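Grarnside gem and mineral fair finds a bigger home

11/12/2023

The Grarnside Gem and Mineral Fair is moving across the river to Fostport, and if you love stones of any kind, start clearing a shelf now. The two-day fair opens in February at the old Ambrosio button works, which has tall north windows and enough floor space for 66 tables. Last time, the fair squeezed into the Grarnside school gym and still drew 833 visitors, many of whom spent the first part of their morning in a line that ran past the bike racks.

This year's theme is jet and other dark stones, and what a good choice that is! Jet is fossil wood, pressed and changed over a very long time, and it is so light that people picking up a bead for the first time often think they have been handed plastic. There will be rough jet from beach finds, polished beads, carved mourning brooches and a whole row of look-alikes - black glass, dyed horn, hard rubber, onyx - laid out for visitors to handle and compare.

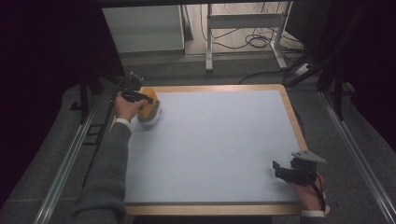
Beginners get a corner of their own, with short sessions on how to tell real jet from the copies. The tests are simple ones. Glass feels cold and heavy next to jet, and jet rubbed on unglazed tile leaves a brown streak. A plain work top helps a lot, and a pale blue-gray one with a light wooden border, kept as clear as you can keep it, is lovely for this kind of sorting. Small dark beads show up against it right away, and the only other thing you need within reach is a cup for the pieces you have already checked. Sessions run all day and cost nothing beyond the door price.

Upstairs, the Wurham Lapidary Circle will be running its cutting and polishing benches. The club is bringing 4 wheels and a tumbler, and visitors can take a rough pebble through the early stages and carry it home. Bring an apron or a shirt you don't care about, as jet dust is brown and gets into everything. Children are welcome at the benches with an adult, and goggles are provided.

Bead stringers have plenty to look forward to as well. Knotting on silk will be shown both mornings, and there is a repair table for broken necklaces, so bring along that strand that has been sitting in an envelope since your aunt gave it to you.
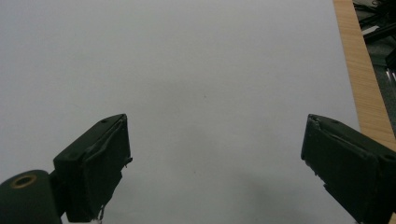 Seed beads and tiny drilled chips are on the program too, and the stringers have one piece of advice that we're happy to pass on: work over white. A smooth, nearly featureless white surface makes it easy to find what you drop. Even one tiny dark speck, no bigger than a pencil point, stands out on it, so a runaway jet bead hasn't got much chance. Turn the lamp so your own hand doesn't throw its shadow over the spot where you're working, and you can string for an hour without squinting.

Tickets are $5 at the door, free for under-12s. The button works is a short walk from Fostport station, and there is parking in the yard behind it. The hall has a ramp at the side entrance, and soup, rolls and very good ginger cake will be on sale both days. Table bookings for sellers are open now through the fair office in Grarnside.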